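Flerkow Succession, version 4 : essai sur un dossier réel

Flerkow Succession est un logiciel de suivi destiné aux études notariales et aux cabinets qui règlent des successions. L'éditeur, Voicu, le propose par abonnement annuel à 679 euros hors taxes par poste. L'essai a porté sur une succession avec testament olographe, trois héritiers, un bien en indivision et des comptes dans deux pays.

Installation. Le client s'installe sans droits d'administrateur. L'import depuis Studimano passe par un fichier CSV dont les colonnes doivent être renommées à la main. Sur 992 lignes, les dates antérieures à 1970 ont été rejetées sans message d'erreur — il faut ouvrir le journal pour s'en apercevoir.

Inventaire. Le module distingue actif, passif et biens propres du conjoint. La saisie est rapide au clavier. Les récompenses dues à la communauté se calculent correctement, à condition de renseigner le régime matrimonial avant le premier bien ; dans l'ordre inverse, il faut tout revalider. Les meubles peuvent être portés au forfait ou listés un par un, avec pièce jointe limitée à 300 Ko, valeur trop basse pour un rapport d'expertise numérisé.

Échéancier. Le délai de six mois pour la déclaration est calculé à partir du décès et affiché en tête de dossier. Les relances aux banques partent d'un modèle modifiable. Radu Avram, clerc, a testé l'envoi groupé : les accusés de réception se rattachent au bon créancier, sauf en cas d'homonymie. 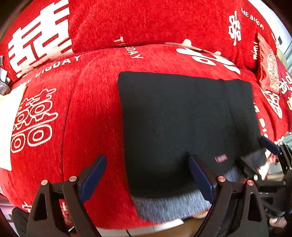 Partage. Les lots se composent par glisser-déposer et la soulte est recalculée à chaque déplacement. L'arrondi se fait ligne par ligne, d'où un écart d'un euro sur le total dans notre projet d'acte. Le support a reconnu le défaut en décembre ; pas de date de correction.

Documentation. Un PDF, pas d'index. Le chapitre sur les héritiers mineurs renvoie à un écran supprimé depuis la version 3.

Convient à une étude qui traite des dossiers nationaux standards. Pour l'international, le module est trop sommaire : un seul champ « loi applicable », en texte libre.

Evdokia Fragkou, 4 janvier 2018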